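Student project: sim-to-real gap on board handling task, wrist camera only
Forum: Manipulation > Class and club projects
Started 2024-06-10

torque_ripple wrote:
We are four undergrads finishing a one-semester project. Task: locate the gray fixture plate on the back wall of the cell, then move parts between it and an open computer chassis. Policy input is the wrist camera plus joint positions. No external cameras, per the course rules.

Data so far: 1,076 teleoperated demos, collected through May. Of those, 602 survived filtering. Most of the rejects were operator pauses longer than the cutoff or gripper width values that dropped out mid-episode.

Problem: plate pose estimate is stable at mid range and then jumps by several millimeters as the wrist gets close. The jump is nearly always lateral. Our working theory is the ribbed aluminum behind the plate. The ribs are vertical and evenly spaced, so a match that is off by one rib scores almost as well as the correct one.

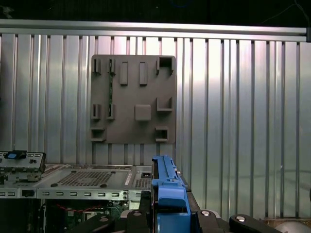 kelvin_clip wrote:
Off-by-one-rib is plausible but I would check it before building anything on it. Plot the lateral error as a histogram. If the theory holds you get peaks at multiples of the rib pitch. If you get one smooth lump, look at your hand-eye calibration instead.

torque_ripple wrote:
Pitch is on the extrusion drawing, so that's easy. Will run it tonight on the held-out set.

mbus_andy wrote:
Cover the wall. Matte gray card, two clamps, done. You are spending a semester on a background problem.

torque_ripple wrote:
Not allowed. The cell has to stay as the other groups use it. We asked.

mbus_andy wrote:
Then mask it. The plate is matte and the wall is specular. Even a crude threshold on local contrast will separate them, and you stop feeding ribs to the matcher.

kelvin_clip wrote:
Disagree on the threshold. The highlights move with the wrist, so whatever value you tune at one pose fails at another. Use the features on the plate. The square sockets on the right side and the raised block near the center are enough for a PnP solve, and the block gives you some depth off the plate surface. Get the corner locations from the CAD file.

flexure22 wrote:
We had a similar setup in the Florerar club entry last year. What worked was randomizing the wall in training: rib pitch, highlight position, rail height. We rendered 1,719 synthetic frames and mixed them with the real ones. Lateral jumps mostly went away. Depth error did not change.

mbus_andy wrote:
Synthetic frames for a flat plate on a fixed wall is overkill.

flexure22 wrote:
It took an afternoon. Relabeling the real set took two weeks.

torque_ripple wrote:
Update. Histogram has three peaks: zero, plus one pitch, minus one pitch. The minus side is larger. So the theory stands, at least for the lateral part. There is also a small lump at +2 mm that doesn't line up with anything.

kelvin_clip wrote:
Good. The lump could still be calibration. How are you doing hand-eye?

torque_ripple wrote:
Vandenberghe board, 20 poses, redone after every finger change. I'll admit that we swapped to the blue finger partway through and I can't find the calibration log for that day.

kelvin_clip wrote:
Split the errors by finger before doing anything else.

wicket_gate wrote:
Side question, are you running the Wivico logger? It stamps images on arrival and not on exposure. At approach speed that alone could give you 2 mm.

torque_ripple wrote:
Yes, Wivico, default settings. Didn't know that. Is there a flag?

wicket_gate wrote:
stamp_source in the camera section of the config. Old recordings can't be fixed, but a constant offset gets you most of the way. Estimate it by swinging the wrist back and forth and cross-correlating with joint velocity.

torque_ripple wrote:
OK. Order of work: split by finger, estimate the time offset, then try the PnP version on the sockets. Synthetic frames if there is time left before the report is due.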